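Wavar handset rumor archive
Progress report to Flornari
Prepared by Roya Nazari, Tarnosell
22/03/2025

Where we are

The grant paid for a searchable archive of pre-launch phone rumors, with each claim checked against the handset that finally went on sale. The archive exists and it can be searched. Whether it tells anyone much about how reliable leaks are is a harder question, and I would rather raise my doubts now than have you find them in the final report.

We have logged 800 separate claims. A claim is one checkable statement: the battery is bigger, the headphone socket is gone, the board has moved to the other side of the case. A single forum post can hold a dozen of them, and a good many posts hold none once you take out the exclamation points. Of the claims logged, 300 have been compared with a retail phone and given a verdict. The rest are waiting, mostly on handsets we have yet to buy or on models that never came out under the name the forums gave them.

Our application said the verdicts would be finished by now. That was optimistic. The logging went at the speed we planned and the checking did not, mainly because vague claims take far longer than specific ones. "A major camera upgrade" can eat an afternoon and still end up marked unclear.

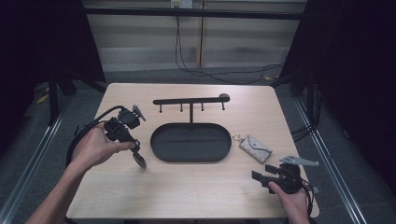 What the verdicts show so far

Less than I hoped. The temptation is to publish a league table of forums and accessory sellers with a percentage next to each name. I have held that back. Our sample leans heavily toward one maker, Bawa, whose phones attract more leaks than anyone else's, and whose case and screen suppliers seem to talk freely. A site that only covers Bawa will look better informed than one that covers everybody.

There is also the problem of late guesses. A rumor posted the night before a launch event is usually right and nearly worthless. We now record how long before launch each claim appeared, and the early ones look much weaker than the totals suggest. I don't want to put a number on that until the backlog is smaller.

Part photos deserve their own warning. Our starting assumption, which was mine, was that a photo of a bare circuit board or a rear shell would be better evidence than an unsourced paragraph. I am no longer sure. Many of the photos do show a real part. What they rarely show is which phone it belongs to. We found the same flex cable offered as proof for two different models in the same season, and both posts were widely repeated.

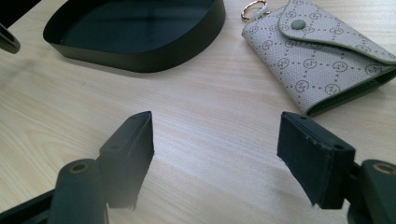
The repeating is a difficulty in itself. When one post gets picked up by other sites, each adding "multiple sources confirm," it can look like a pile of evidence. We traced 50 of the most shared claims back as far as we could, and 92 percent of those led to a single original post. I would treat that figure with care. They were the most shared claims, so they were always likely to be the most copied, and it would be wrong to stretch the result over the whole archive.

The search tool

The public search page is up for testers. It is plain and fairly quick. Testers like being able to see the original wording next to the verdict. They do not like our verdict labels, and I think they have a point, as "partly true" is covering everything from a small measuring error to a lucky guess about color. We will split it into two labels and go back over the entries affected.

The automatic matching we bought in, which was supposed to spot when two posts describe the same rumor, has been a disappointment. It lumps together anything that mentions a screen. The vendor's demonstration used very tidy sentences, and forum posts are not tidy. We are matching by hand for now and have stopped paying for the extra seats.

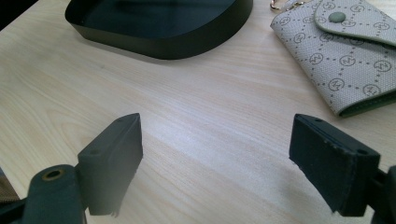
Light wooden tabletop, with both gripper fingers open.

Spending

Staff time is over plan for checking and under plan for software. The two nearly cancel out. Handset purchases are below budget, partly through buying used, though I expect that line to catch up once the newer models are on the list. No change to the total is requested.

What we want to change

I would like your agreement to stop logging new claims until July and put everyone on verdicts. An archive that is mostly unchecked rumors is just another place to read rumors, and there are plenty of those. It does mean missing the spring round of leaks. We can keep saved copies of the main threads and log them later, accepting that some will have been edited or deleted.

I would also like to drop the "leak confidence score" from the deliverables. It was a selling point in the application. Having seen the data, I don't think we can back it up, and a made-up-looking score next to a rumor would mostly help the people spreading it. If Flornari feels strongly that some kind of score is needed, please tell us before the next batch of verdicts goes in, so we can talk through what it would be measuring.

Still open: permission to quote at length from two of the larger forums. Both have been asked and neither has replied.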